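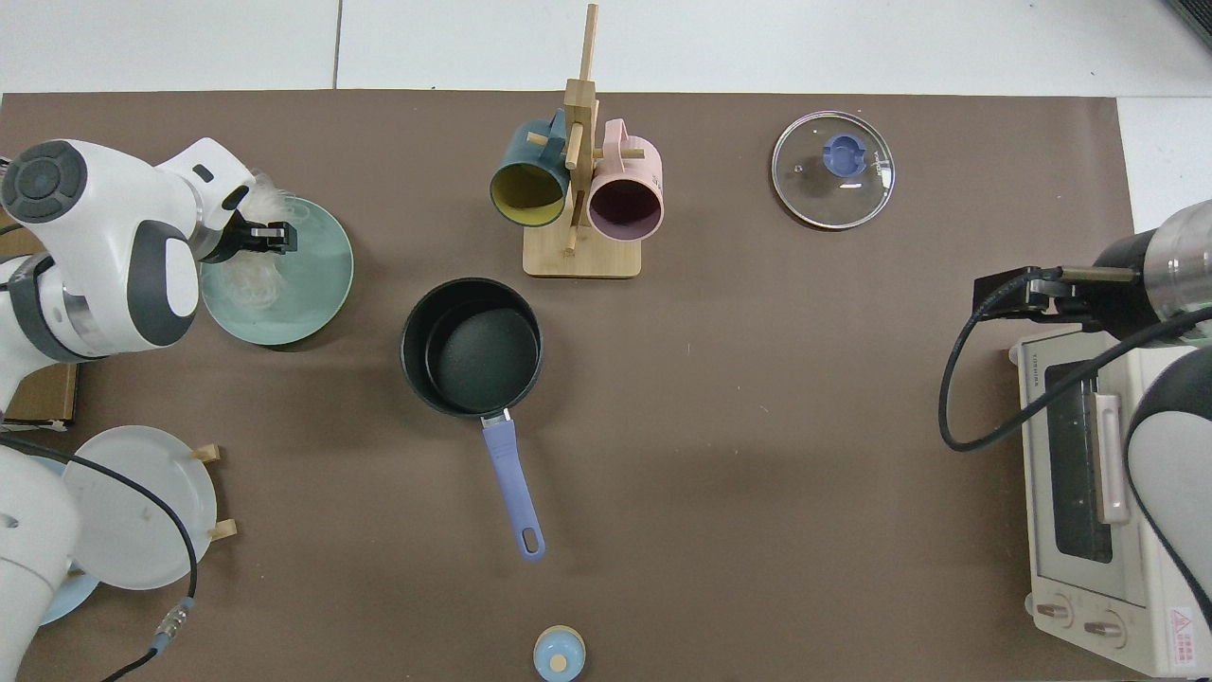 Me mudé en mayo a un piso con una cocina muy pequeña y sigo sin saber dónde poner a secar y guardar lo de diario. La encimera la ocupan casi entera el fregadero y la placa, así que todo lo demás ha ido a parar a una mesa con un tapete marrón que hace de segunda encimera. En la foto está la mesa con casi todo lo que uso: el escurridor pequeño de madera con el plato blanco de pie, el árbol de tazas, el cazo del mango azul lavanda, la tapa de cristal y el minihorno blanco a la derecha. Compré el escurridor y el árbol en Flarkau, los dos de madera, y tengo varias dudas que junto en un solo mensaje para no abrir un hilo por cada una.

La primera es la madera. Al escurridor le han salido unas manchitas oscuras por debajo, donde apoya. Lo seco cuando me acuerdo, que no es siempre. No sé si eso es moho o si es que la madera coge color con el agua, ni si puedo seguir poniendo ahí los platos en los que como. Al árbol de tazas no le pasa nada de momento, pero lo uso igual, con tazas recién lavadas.

La segunda son las tazas. En el árbol tengo la verde azulada con el interior mostaza y la rosa con el interior morado oscuro. La rosa queda boca abajo y la otra queda ladeada, y por la mañana a veces encuentro una gota de agua dentro de esta última. ¿Las seco con el paño antes de colgarlas, o se supone que el árbol sirve también para escurrir?

La tercera es el cazo. Es antiadherente, negro por dentro, y no tengo un armario donde quepa sin ponerle algo encima. Ahora lo dejo en la mesa y la tapa de cristal aparte, plana, y entre los dos me comen medio tapete. El mango tiene agujero para colgar, pero en esta pared no puedo taladrar (es de alquiler y la casera ha sido clara con eso).

Y la última, el minihorno. ¿Cuánto sitio libre hay que dejarle alrededor? Me preocupa el tapete, que no sé de qué material es porque ya estaba en el piso.

No quiero comprar muchas cosas. Si hay que tirar el escurridor, lo tiro, pero me gusta y preferiría salvarlo.

**Rochelle Achterberg**
Publicado el 14 de julio de 2019 · 1295 visitas

---

### Mbali Jacobs
*1676 mensajes en la comunidad*

Hola, Rochelle. Voy por partes, en tu mismo orden.

**Las manchas del escurridor**

Por el sitio donde salen, casi seguro que es moho. La parte de abajo es la que más tarda en secar, porque el agua baja hasta ahí y se queda entre la madera y la mesa. El tapete tampoco ayuda si no absorbe ni deja pasar el aire. Haz esta prueba: pasa un paño blanco húmedo con un poco de vinagre y frota. Si el paño sale negro o gris y la mancha se aclara, es moho de superficie. Si la mancha se queda igual y el paño sale limpio, puede que haya entrado más o que sea color de la propia madera.

Si es de superficie, yo haría lo siguiente:

1. Lávalo con agua caliente, jabón y un cepillo de uñas viejo, sobre todo en el encuentro de los palitos con la base. No lo dejes en remojo.
2. Pásale vinagre blanco sin rebajar, espera un rato y aclara.
3. Déjalo secar de pie, apoyado en un canto, un día entero y mejor dos. Al sol de la ventana si puedes.
4. Cuando esté seco del todo, lija las manchas que queden con una lija fina. Quita el polvo con un paño.
5. Dale aceite mineral apto para uso alimentario, deja que lo absorba una noche y retira lo que sobre.

No uses aceite de oliva ni de girasol, que con el tiempo se enrancian y huelen. Y no mezcles nunca el vinagre con lejía, aunque te lo recomienden por ahí para que haga más efecto: suelta un gas tóxico.

Mientras lo arreglas, pon los platos a escurrir sobre un paño. Si después de lijar la mancha sigue viéndose honda, o la madera está blanda cuando aprietas con la uña, entonces sí, fuera.

Para que no vuelva a pasar, levántalo de la mesa. A mí me funcionan unos topes de fieltro, pero el fieltro se moja, así que mejor los de silicona transparente, esos que se ponen en las puertas de los armarios para que no golpeen. Uno en cada esquina. Con ese poco de aire por debajo cambia mucho. Y no lo tengas siempre cargado – si hay platos que no usas a diario, guárdalos secos en otro sitio y deja el escurridor para lo que acabas de fregar.

**Las tazas**

Un árbol de tazas está pensado para guardar. Para escurrir sirve a medias. El agua cae por el borde, baja por el palo o acaba en la base, y la base suele ser lo primero que se mancha. Yo las sacudo sobre el fregadero, les doy una pasada de paño por dentro y las cuelgo. La que queda ladeada, mirando hacia abajo y hacia un lado, es justo la que guarda la gota. Prueba a colgarla con el asa al revés. En algunas tazas el asa es tan ancha que siempre se tuercen, y entonces lo único que queda es el paño.

**El cazo y la tapa**

Lo más sencillo es guardarlos juntos: la tapa encima del cazo, pero del revés, con el pomo azul hacia dentro, y un trozo de papel de cocina en medio para que el pomo no toque el fondo. Así ocupa lo mismo que el cazo solo y arriba te queda una superficie casi plana. Comprueba antes que el pomo quepa sin tocar, en un cazo bajo puede que no. Si la tapa es de otro recipiente y le va grande, también vale, siempre que quede estable. Los dos secos por completo, que si no huele.

Si prefieres colgarlo sin taladrar, mira una barra de las que se sujetan a presión entre dos paredes o dentro de un armario, con ganchos en ese. Aguanta bien un cazo. Lo que no haría es fiarme de los ganchos adhesivos cerca de la placa; con el vapor y la grasa se despegan.

Y no lo apiles con cosas metálicas dentro. El antiadherente se raya mucho más en el armario que cocinando. Si tienes que poner algo encima, un salvasartenes de fieltro o un paño doblado.

**El minihorno**

Manda el manual de tu modelo. Si no lo tienes, busca la referencia en la placa de detrás o de debajo y con eso suele aparecer en la web del fabricante. Yo al mío le dejo 9 cm libres a cada lado y 18 por arriba, pero es lo que pide el mío, el tuyo puede pedir más. Nada apoyado encima, ni paños ni bandejas. Que ningún cable pase por encima de la carcasa ni la toque mientras está caliente.

Con el tapete sería prudente. Sin saber el material no lo pondría debajo. Pon una baldosa suelta o una tabla resistente al calor, o recorta el tapete por ese lado si la casera te deja. Desenchúfalo cuando no lo uses.

---

### Geerts

Tira el escurridor. La madera y el agua no se llevan. Yo tuve uno parecido y acabó en la basura, compré uno de acero inoxidable de Zatlow y ahí sigue. El árbol de tazas lo mismo, tarde o temprano.

Para el minihorno cualquier sitio vale mientras no se caliente la pared.

> **Mbali Jacobs:** Lo de «cualquier sitio vale» no lo diría así. Un tapete de plástico debajo de un minihorno puede deformarse o algo peor, y cuando notas que la pared está caliente ya lleva un rato.

> **Geerts:** Bueno, el mío está encima del mármol. Con tapete no sé.

---

### Boris

Estoy de acuerdo con casi todo lo que dice Mbali. Añado dos cosas sobre el sitio, que me parece que es el problema de fondo.

Yo repartiría la mesa en zona mojada y zona seca. La mojada, lo más cerca posible del fregadero: el escurridor y nada más, sobre una bandeja con un poco de borde para recoger el agua. Vale una bandeja de horno vieja. La seca, en el otro extremo: el minihorno, con su espacio libre. El árbol de tazas puede ir en medio, y el cazo con su tapa lo sacaría de la mesa. Si lo usas todos los días, déjalo sobre la placa cuando esté fría y apagada. Yo vivo en un piso parecido y es donde lo tengo.

La otra es que la madera se puede cuidar sin hacer tanto. No sé si hace falta lijar. En mi caso bastó con lavarlo con jabón, dejarlo secar en el balcón alrededor de una semana y darle aceite. Quedó una sombra que no se ha movido desde entonces. Mientras tanto usé un paño de cocina doblado y tampoco lo eché tanto de menos.

Para la tapa, si no te cabe encima del cazo, un organizador de sobres o de cartas puesto dentro del armario la sujeta de canto. También sirve para platos llanos. Mide antes el diámetro, que las de cristal pesan y si la ranura es estrecha se vuelca todo hacia delante.

> **Rochelle Achterberg:** Gracias a los tres. He hecho la prueba del vinagre y el paño ha salido gris, así que parece de superficie. Lo tengo secando junto a la ventana. Los topes de silicona los compro mañana. Boris, ¿la bandeja de horno no se oxida?

> **Boris:** La esmaltada, si no está saltada, no. La mía tiene un golpe en una esquina y por ahí sí. Vacíala cada noche y ya está.

> **Mbali Jacobs:** Espera a que esté bien seco antes del aceite, Rochelle. Si lo notas frío al tocarlo, todavía tiene agua dentro.

> **Rochelle Achterberg:** Vale, espero. La tapa del revés sí cabe, por cierto, el pomo queda justo sin tocar el fondo. Del minihorno he encontrado la referencia debajo y he pedido el manual. Hasta que llegue lo he desenchufado.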